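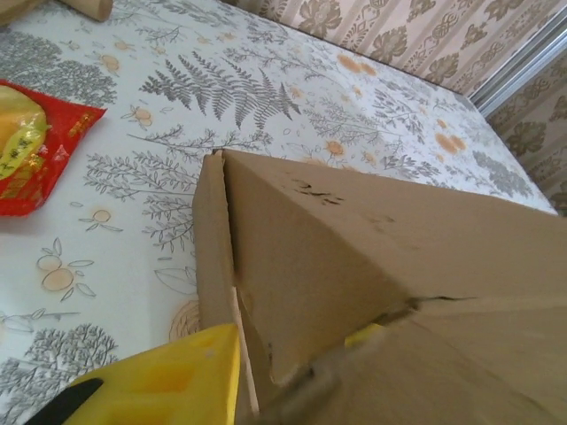 플린도프 Starside 공개일 다녀온 이야기

급하게 씁니다. 마감이 오늘 밤이라 문장이 좀 거칠어도 이해 바랍니다. 2018년 2월 23일, 플린도프(Plindov)에 있는 Starside 작업실 공개일. 우리 모임에서는 18명 신청, 버스 한 대로 이동. 길 안 막혔고 점심은 각자 해결.

일단 제일 많이 물어보신 것부터. 로봇이 뭘 했느냐. 종이 상자 만졌습니다. 그게 다냐고 하시면, 네, 오전 내내 상자였어요. 날개 잡고, 들고, 접고, 놓고. 그런데 보고 있으면 시간이 금방 갑니다. 두 시간짜리 시연이었는데 중간에 자리 뜬 분이 거의 없었음.

작업실이라고 해서 공장 같은 걸 생각하고 갔는데 분위기는 가정집 쪽. 커튼 걸려 있고, 작업대에는 하얀 식탁보. 회색 고사리랑 나뭇가지, 사이사이 연한 주황색 열매가 찍힌 무늬입니다. 처음엔 손님 온다고 깔아놓은 줄 알았는데 평소에도 이 위에서 돌린답니다. 설명을 맡은 Ildikó Kozma 씨(현장 시험 담당) 말로는 민무늬 회색 판 위에서만 잘되는 건 집에 가져가면 소용이 없다고. 무늬 많은 천, 구겨지는 천, 빛 들어오는 창가. 그런 조건을 일부러 골랐다고 합니다.

집게는 노란색입니다. 사진보다 실물이 더 샛노래요. 손가락 모양은 뭉툭하고 두툼한데, 이걸로 판지 모서리를 집습니다. 상자 날개라는 게 의외로 까다롭더군요. 얇고, 휘고, 한 번 접혔던 자국이 있으면 그 자국대로 움직이려고 하고. 너무 세게 잡으면 골이 눌려서 다음번엔 더 잘 휘고, 살살 잡으면 미끄러지고. 힘 조절을 어떻게 하느냐는 질문이 나왔는데 답이 길었습니다. 제가 알아들은 만큼만 옮기면 이렇습니다. 닫는 속도를 마지막에 확 줄이고, 닿았다 싶으면 한 번 멈추고, 그다음에 조금 더. 사람이 달걀 집을 때랑 비슷하다고 생각하면 된다네요.

카메라는 손목 쪽에 작은 것이 하나. 옆 모니터로 그 화면을 같이 보여줬는데, 이게 재미있었습니다. 우리가 서서 보는 것하고 완전히 다른 세상. 상자가 산처럼 솟아 있고, 식탁보가 벌판이고. 집게 바로 앞에 있는 것은 큼직하게, 멀리 있는 건 흐릿하게. 상자 날개에 가려서 뒤가 안 보이는 순간이 많은데 그럴 때 로봇이 어떻게 하는지가 오전 시연의 핵심이었던 것 같습니다. 팔을 틀어서 다른 각도로 보고, 다시 다가가고. 사람 같으면 고개를 갸웃하는 그런 동작입니다.

실패도 봤습니다. 이건 꼭 적어야 할 듯. 첫 번째 상자는 날개를 잡았다가 놓쳤고, 두 번째 시도에서 상자 전체가 식탁보째 밀렸습니다. 천이 같이 끌려가면서 무늬 위치가 다 바뀌었죠. 다들 아이고 소리. Kozma 씨는 별로 당황하지 않고 천을 손으로 툭툭 펴고 다시 시작. 세 번째는 제대로 집어서 세웠고, 박수 나왔고요. 끝나고 물어보니 그렇게 밀리는 일이 지난 11월까지만 해도 훨씬 잦았다고 합니다. 숫자는 안 알려주셨어요. 물어봤는데.

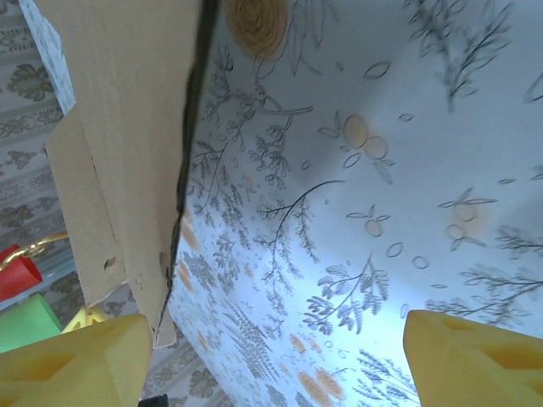
손목 카메라로 본 작업대. 노란 손가락 둘, 왼쪽 위가 판지.

오전 시연 끝나고 질의응답. 받아 적은 대로 올립니다, 순서는 뒤죽박죽.

새 상자를 안 쓰는 이유. 집에 있는 상자는 대개 한두 번 쓴 것이라서. 긁히고, 찢기고, 모서리 터지고. 새 상자로만 연습시켰더니 헌 상자 앞에서 엉뚱한 데를 잡더랍니다. 찢어진 자리의 그림자를 모서리로 착각한다나. 그래서 요즘은 버릴 상자를 모아 둔다고. 다음에 가실 분은 헌 상자 가져가면 좋아할지도 모릅니다. (농담 아니고 받아준대요. 단 기름 묻은 건 사절.)

사람이 조종하는 거냐, 혼자 하는 거냐. 둘 다. 이날 오전은 사람이 옆에서 이끌어주는 시간이 있었고 로봇이 혼자 하는 시간이 있었습니다. 솔직히 멀리서 보면 구분이 안 가요. 구분하는 법은 모니터 아래쪽 표시등인데 뒷줄에서는 안 보였슴. 다음에는 표시를 크게 해달라고 건의했습니다.

소음. 생각보다 조용. 팔이 움직일 때 낮게 웅 하는 소리, 집게 닫힐 때 딸깍. 옆 사람하고 대화되는 수준입니다.

가격. 답 없음. 파는 물건이 아니라 아직은 시험용이라고 합니다. 같은 질문이 세 번 나왔고 세 번 다 같은 답.

위험하지 않냐. 바닥에 줄을 그어놓고 그 안으로는 못 들어가게 합니다. 비상 정지 단추는 Kozma 씨 손 닿는 곳에 하나, 문 옆에 하나. 시연 전에 실제로 눌러서 멈추는 것까지 보여줬습니다. 이건 잘한다 싶었어요. 우리 모임 행사 때도 이렇게 합시다.

오후에는 Zellidska 쪽 분들이 와서 짧게 발표. 식탁보 위 시험 결과를 모은 자료집이 44쪽짜리인데 한 부만 받아왔습니다. 글씨 작고 표 많음. 읽고 싶은 분은 저한테 말씀하세요, 복사는 안 되고 돌려 보는 것만 됩니다. 뒤쪽 절반은 거의 조명 이야기. 창가 빛이 하루 동안 바뀌면 하얀 천이 파랗게도 보이고 누렇게도 보이는데 그때마다 카메라 설정을 만질 거냐 그냥 둘 거냐, 그런 내용입니다. 저는 앞쪽 집게 패드 마모 부분이 더 재미있었고요. 고무가 닳으면 판지에서 먼저 티가 난답니다.

발표 듣고 나서 희망자만 직접 체험. 사람 손에 쥐는 조종 장치로 팔을 움직여 상자 날개를 집어보는 거였는데, 줄이 길어서 한 사람당 잠깐씩. 제 차례에는 날개 근처에도 못 가고 식탁보만 꼬집었습니다. 화면 보면서 하면 거리감이 정말 없어요. 분명히 앞에 있는 것 같은데 닫으면 허공. 우리 일행 중에 제일 잘한 사람은 뜻밖에 바느질 오래 하신 분이었습니다. 한 번에 집으심. 요령을 물으니 손 말고 그림자를 보라고 하시네요. 천에 떨어지는 그림자가 집게하고 만나는 데가 닿는 데라고. Kozma 씨가 그걸 수첩에 적어 갔습니다.

Farkas 이야기도 잠깐. 작업실 건물 아래층 공구점인데 그날 문 열려 있었고 방문객은 할인해줬습니다. 케이블 타이, 고무판 자투리 같은 것 싸게 샀다는 분 여럿. 저는 구경만. 화장실이 그 층에만 있어서 계단 오르내릴 일이 좀 있습니다. 무릎 안 좋으신 분은 참고하세요.

아쉬웠던 점. 자리가 좁습니다. 작업대 한쪽으로만 서서 볼 수 있어서 키 작은 분들은 모니터만 보다 온 셈이 됐고, 의자는 몇 개 없었어요. 설명이 빠른 것도 조금. 통역을 거치다 보니 질문 하나에 시간이 꽤 걸리는데 뒤쪽 순서는 그만큼 잘렸습니다. 원래 예정에 있던 식품 포장 집기 시연은 맛보기로만 보고 끝. 비닐 포장은 번쩍거려서 판지보다 더 골치라고 하던데 그걸 제대로 못 봐서 아깝습니다.

좋았던 점은 숨기는 게 없었다는 것. 안되면 안된다고 하고, 다시 하고, 왜 안됐는지 말해주고. 매끈하게 편집한 영상만 보다가 현장에서 놓치고 밀리는 걸 보니까 어디가 어려운지 감이 옵니다.

사진 더 찍으신 분들은 모임 게시판에 올려주세요. 다른 방문객 얼굴 나온 건 빼고요. 버스비 정산 아직 안 하신 분, 이번 주 안으로 부탁드립니다. 버스에 회색 목도리 하나 남아 있었고 제가 가지고 있습니다. 주인 연락 주세요.

다음 방문은 날짜 미정. Starside에서 봄 지나고 다시 연다고만 들었고, 그때는 인원을 나눠서 받는다고 합니다. 정해지면 소식지에 올리겠습니다.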